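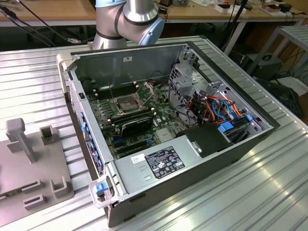 Staged planning is my favorite thing to teach in Onero, our task planner, because one small change to the scene file can make a whole insertion job calm down. You stop asking for one long path from the tray to the target and ask for short ones with checks between them. A desktop tower on its side makes a great practice target: the CPU socket is open near the middle of the board, there's a drive cage standing on one side, and the red, orange, blue and black wires running through there are exactly the kind of thing a mesh model leaves out.

## 1. Block out the no-go zones

Don't model every wire! Draw one box over the whole bundle and let the planner stay out of it. The same goes for the drive cage.

```yaml
zones:
 - name: cable_bundle
 shape: box
 margin_mm: 9
 - name: drive_cage
 shape: box
 margin_mm: 5
```

Reload the scene and run `onero check`. If the target pose sits inside a zone, you'll get a warning with the zone's name — shrink the margin a little and try again.

## 2. Split the motion

Write three stages: `transit`, `hover` and `descend`. Transit can be fast and loose. Hover stops 90 mm over the socket, and descend is a straight line with the wrist locked.
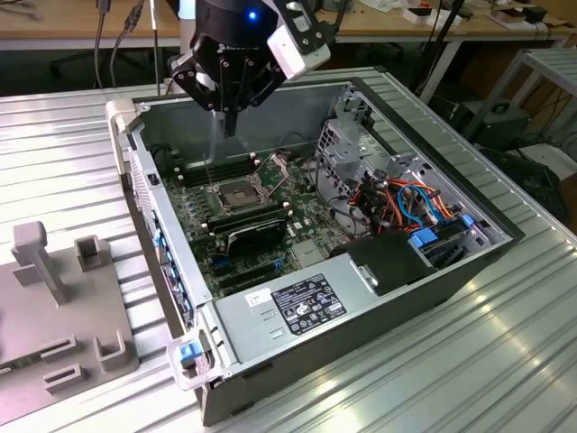
The lock matters most on the way down. Without it the solver is free to swing the wrist to save a few degrees at the elbow, and a path that looked lovely in the viewer suddenly passes through your cage box. Set `wrist: fixed` on the descend stage only.

## 3. Refine the pose at hover

Call the Vitcombe pose estimator once the arm has settled, and use only matches scoring 95 or higher:

```
onero run socket.yaml --refine hover --min-score 95
```

I love this step. The case can shift a bit between runs and the plan simply follows it.

## 4. Replay before you run

Save the plan and play it back in the Padilla viewer at quarter speed. My last one had 756 waypoints, down from 2,607 before I split the stages (so much easier to scrub through!). Watch the descend stage from the side view, then from the top. If both look clean, set `speed: 0.2` and send it to the arm with `onero send socket.plan`.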